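Tromby Robotics @trombylab
3rd July

1/ New result from the Gindine project, in short posts. We wanted to know whether an arm trained on one tube rack can cope when the rack is turned or moved. Mostly yes, with one clear weak spot.

2/ The method is simple. A person guides the arm through the task, we record the joint angles and the camera view, and a model learns to copy the movement. We collected 2706 demonstrations over the spring at our Troveton site.

3/ Half the demonstrations had the racks square to the table. For the other half we turned at least one rack before each run, by up to 22 degrees. Same model, same training time for both halves.

4/ Both racks are purple grids of small round holes in clear cases with hinged lids. The lids stay open. The holes all look alike, so the model can't rely on colour to find the right one. The shiny wood-grain board adds glare, and we left that in on purpose.
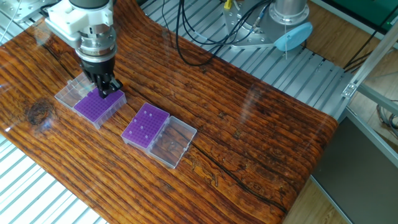 5/ Results. We ran 400 trials on each model. With square racks there was little between them. With turned racks, the model trained only on square ones kept going for the hole next door. The mixed model usually got it right.

6/ The weak spot is the clear lid. When a lid lies close to the target rack, both models slow down and sometimes hover. We think the depth estimate is poor on clear plastic but haven't tested that yet.

7/ We also tried the Innes gripper controller in place of ours. It was gentler on contact and made no difference to the hole errors.

8/ Limits: 2 racks, one board, one lighting set-up. Please don't read this as a general claim about lab work.

9/ Write-up and data should be out in August. Next job is running it all again with the lids closed at the start.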